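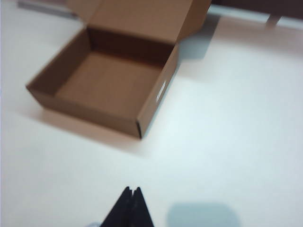 Home Features Archive Letters Subscribe

The long life of a short letter

The parish chest at Skevamness holds letters going back to 1629, and most of them are about money. A roof needs lead. A cousin owes for a cow. The writers did not waste space, as paper was dear and the carrier charged by the sheet. Many turned the page sideways and wrote a second set of lines across the first.

I went up in March to read them, and stayed 9 days in a room over the harbour shop. The archive opens in the mornings only. In the afternoons I walked, or sat in the window and wrote letters of my own, which I had not done properly for years.

It is slower than I remembered. My first attempt to an aunt in Flornton took most of an afternoon and four starts. By hand you cannot move a sentence once it is down, so you either think first or throw the sheet away. 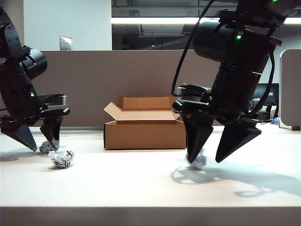 The old writers seem to have thought first. There are few crossings-out in the Skevamness bundles, and those are mostly sums. One woman wrote to her brother in Prunisar every winter and began each letter with the state of the road, then the price of barley, then who had died. Her own news comes last, squeezed in by the fold where the seal would go.

His replies have not survived. We know he wrote back only from her complaints about his spelling.
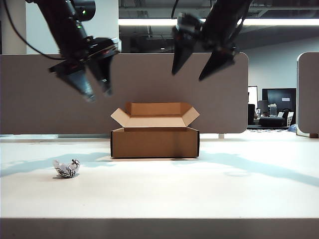

From the Features Desk

People who still write letters tend to do it at a fixed time. A reader in Krajčí told us she writes 3 every month, before breakfast, and posts them on the way to work. She keeps no copies. Another has kept everything he was sent over 60 years and has never sorted it. His children have asked him to start.

The archive would like more of this sort of thing, including recent letters. Staff ask that envelopes stay with their contents, and that nobody uses sticky tape on a tear. Dates can be pencilled lightly on the back if they are known.

My aunt answered within the week. She started with the weather.

Shares 60 | Comments 9

Related
Reading a crossed page
What the carrier charged
Inks that fade and inks that don't
A winter on the Prunisar road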